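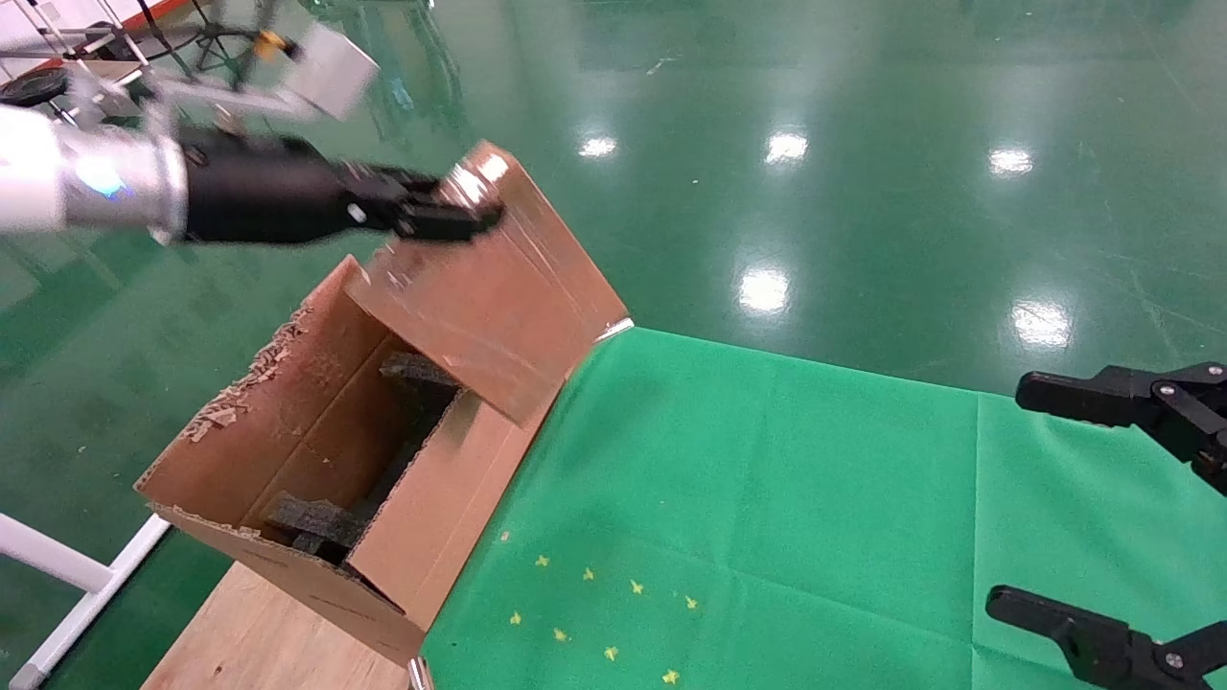
Open corrugated box, worn along the rim.

Keeping Old Race Programs in Good Shape

By Burgi Hollenstein
Updated 28 September 2019

Race programs are printed cheaply and were meant to last one afternoon. If you want yours to last longer, most of the work is in where you keep them. I have 2,007 of them at last count, the bulk from Brundmont and Nultton, and these are the methods I use at home.

Where to put them

A closet on an inside wall is best. Attics get too hot in summer and basements get damp. Keep boxes off the floor, on a shelf or a couple of boards, so a leaking water heater doesn't reach them. Leave a gap between the box and the wall.

Ordinary corrugated boxes are fine for moving programs from one house to another. For long storage use acid-free boxes, or line a plain box with acid-free tissue and change the tissue when it yellows. Don't fill a box so full that you have to force the last program in. Don't leave it half empty either - the programs slump and take on a curve that is hard to get out.

Staples

Rusty staples do more damage than anything else I deal with. Lay the program open at the center page on a clean towel. Lift the two staple legs with a dull butter knife, turn the program over and ease the staple out from the spine side. Don't use a staple remover with jaws. If you want the pages held together again, sew through the old holes with cotton thread and tie it off at the center fold.

Flattening a folded program

Most people fold a program lengthwise and put it in a back pocket. To take the fold down, open the program, put it between two sheets of plain white paper and set heavy books on top. Leave it for 20 days. A stubborn crease may need a second round. Never iron a program. The ink on glossy covers will lift and stick to whatever is on top.

Pencil and pen marks

I leave these alone. Someone's picks and the odds scribbled in the margin are part of the thing. If you do want to remove pencil, use a soft white eraser and work from the middle of the page toward the edge. Ballpoint won't come out, so don't try.

Musty smell

Put the programs in an open plastic bin, and stand that bin inside a larger one with a lid. Pour 3 cups of baking soda into the bottom of the larger bin, around the outside of the small one. Close the lid and check after a week. The baking soda should not touch the paper.

Win tickets and betting slips

Thermal tickets fade even in the dark. Photocopy or scan them as soon as you get home and keep the copy with the original. Keep them out of soft vinyl sleeves, which pull the print off. Polyester sleeves are safe. I lost 46 tickets from the old Povero meeting to a vinyl wallet before I learned this.

Labeling

Write on the box, not on the program. Track, year and first and last race day is enough. Use pencil on a paper tag tied to the handle, so it can be changed when you move things around. I file the Sukprasert Handicap programs separately, all years together, with the newest at the front.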